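Dobragem de camisolas de malha sobre a cama

Instruções para residentes e pessoal de rouparia. Residência Gerkthorpe, Serviço de Alojamento.

Âmbito

As presentes instruções aplicam-se às camisolas e casacos de malha guardados em gaveta ou prateleira. Não abrangem peças de lã feltrada nem artigos com aplicações metálicas, que seguem o procedimento próprio da lavandaria.

Preparação

A peça deve estar completamente seca. Retiram-se os objetos dos bolsos e fecham-se os botões, deixando livre apenas o do colarinho, quando exista. A cama deve estar feita e a coberta esticada. Nos quartos em que a cama encosta à parede, trabalha-se do lado livre, com a gola voltada para a cabeceira.

As malhas escuras exigem boa luz. Recomenda-se abrir as cortinas antes de começar, visto que os canelados pretos se confundem facilmente com as pregas.

Procedimento

1. Estender a peça com a frente para baixo e alisá-la com a palma da mão, do centro para as bordas. Não puxar pelos punhos nem pela bainha: a malha canelada cede e demora a recuperar a forma.

2. Alinhar a borda superior, acertando os cantos dos ombros. As pregas ligeiras na parte inferior podem ser corrigidas no fim.

3. Trazer uma das mangas sobre as costas, a direito, e dobrá-la para baixo junto ao ombro, de modo que o punho fique dentro do contorno da peça. Repetir com a outra manga.

4. Dobrar os lados para o centro. A largura final não deve exceder 37 cm, medida interior das gavetas Bellamy instaladas nos quartos.

5. Levar a bainha até meio das costas e dobrar novamente até à gola. Virar a peça e passar a mão uma última vez.

Peças volumosas

Nas malhas grossas, a dobra em três cria demasiada altura. Nesses casos dobra-se uma única vez ao meio e guarda-se a peça na prateleira inferior do roupeiro – nunca em cabide, mesmo que almofadado. Cada pilha deve ter, no máximo, 5 peças.

Punhos e acabamentos

Antes de guardar, verificam-se os punhos. Fios soltos não se cortam nem se arrancam; passam-se para o avesso com uma agulha sem ponta. As peças com a borda desfiada entregam-se na rouparia, ao cuidado de Nermina Vasić, com a etiqueta de reparação preenchida. O número do quarto é obrigatório.

Arrumação sazonal

As malhas de inverno podem permanecer nas gavetas até ao fim de janeiro. Depois dessa data, os residentes que pretendam utilizar o depósito devem solicitar uma caixa a Stuart Catterall. As caixas não são empilhadas sobre os radiadores.

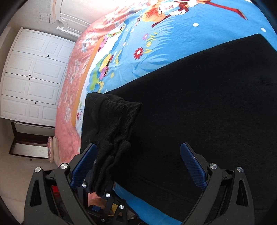 Cadernos de Rouparia, n.º 174, p. 37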